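Ata Learns to Let Go

By February the gripper had a name, and that was Bit-na's fault. She wrote ATA on a strip of masking tape and stuck it to the motor housing, and after that I couldn't very well go on calling it the gripper. You try saying "the gripper's sulking again" to a woman who has already said good morning to it.

We were building it on the back bench at Dristum, which is a shared workshop over a tile showroom, up a staircase that makes every delivery driver hate you personally. Bit-na Jeon does the wiring. I do the code, and also the snacks. The arm came to us in pieces in a banana box from Renato Sison, who'd started it two winters ago and then had twins (he handed the box over like a man leaving a dog at a farm).

The plan was simple! Ata would clear a bench. You'd leave your junk lying there at night and in the morning everything would be in its tray. Soon-im Jin, who runs Dristum and has opinions on benches, had promised us free rent through spring if we could show her one clean pickup by Friday.

The real arm was not up to it. One of its gears had cracked and the new one was coming by the slowest mail known to man. So I did what you do – I built the whole thing over again on my laptop, a pretend gripper over a pretend bench, and filled it with whatever models I had lying around in folders. I'd run it at night with the heat off and my coat on, and I got sort of fond of it in there. It never rained in there. There weren't any stairs.
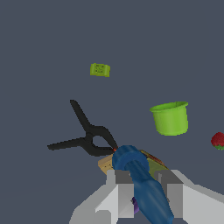 Ata on the laptop, with the blue handle between its fingers.

I must have tried that handle 70 times. Ata would come in beautifully, fingers wide, and then squeeze like it was strangling a goose, and off the handle would shoot, past the black clamp and away into the gray. I changed the friction. I changed the grip force. I ate a whole sleeve of crackers.

"It's scared," Bit-na said, looking over my shoulder.

"It's a number in a file."

"Then it's a scared number. What happens if you make it close slower?"

I told her that wasn't how it worked, and waited until she'd gone downstairs to move her car, and made it close slower. Run 21 of that night, the handle stayed put. The next run too. I sat there with my hand over my mouth like I'd seen a deer in the kitchen.

The gear came Thursday. We had it in by 7 on Friday morning, Bit-na with a flashlight in her teeth, me reading the torque settings aloud and getting one wrong. Soon-im walked in with her coffee, put her own good screwdriver down on the bench and folded her arms.

Ata thought about it. Then the fingers came down, slow as anything, and closed, and the screwdriver went up in the air and hung there.

"Well," said Soon-im. She drank some coffee. "Does it give it back?"

Bit-na looked at me. I looked at the laptop. I hadn't written that part yet.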